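Conura to take over linen supply for Wustel guest houses

LONDNESS, October – Textile rental company Conura has signed an agreement to supply towels and bed linen to 13 guest houses and small hotels run by the Wustel group, replacing the separate arrangements each property has used until now.

The contract runs for four years and covers bath towels, hand towels, bath mats, sheets and pillowcases. Washing will be done at Conura's laundry in Londness, with deliveries made before 10 am so that rooms can be turned round the same day.

Wustel has until now left linen to the managers of its individual houses. Some bought their own and washed it on the premises, while others used local laundries on monthly terms. The group said this had led to uneven quality and to shortages in the summer, when several houses had to borrow stock from one another.

"Guests notice towels before they notice almost anything else in the room," said Darius Filip, operations director at Wustel. "We had houses with good ones and houses with thin ones, and the price of the room was the same. We wanted one standard and one invoice."

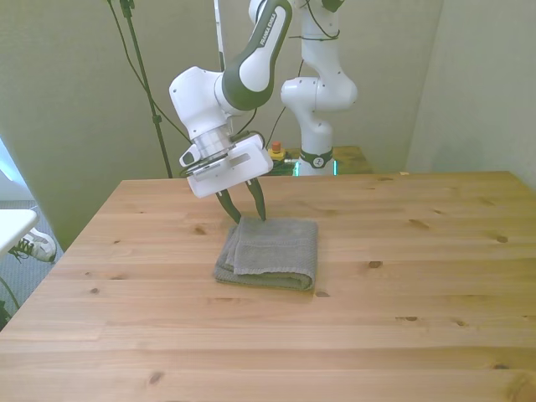 The first seven properties will change over before the end of the year. The remaining six will follow in the spring, once their present contracts have ended. Linen already owned by the houses will be sorted, and anything still fit for use will be offered to animal shelters and hostels in the area.

Towels for the contract will be made by Leemans, which has supplied Conura with terry cloth for several years. They are 100 per cent cotton and come in plain colours without a woven logo. Conura said leaving out the logo makes it easier to move stock between customers and keeps worn pieces from being held back longer than they should be.

Under the agreement each house keeps three full sets per bed: one in use, one on the shelf and one at the laundry. Houses with a swimming pool or sauna will receive an additional allowance of bath towels. Extra sets can be ordered up to 4 pm for delivery the next morning, including at weekends.

Sebastian Pîrvu, managing director of Conura, said the contract was the largest the company had won from a single accommodation group.

"Small hotels are often harder to serve than big ones," he said. "There is less storage, the lifts are narrow or there is no lift, and the van can't always stop outside. We visited all the houses before we gave a price, and the delivery rounds are built on what we found."

Conura will add a second early van round to handle the work and expects to take on around seven people at the Londness laundry, in sorting, ironing and driving. The posts will be advertised locally. 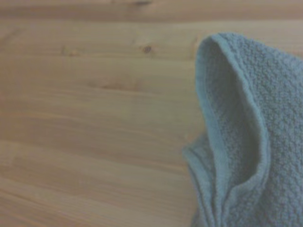

About Conura

Conura rents and washes linen for hotels, restaurants and care homes. Its head office and laundry are in Londness.

About Wustel

Wustel runs guest houses and small hotels, most of them with fewer than 30 rooms. Bookings are handled by each house directly.

Press enquiries: Conura press office, Londness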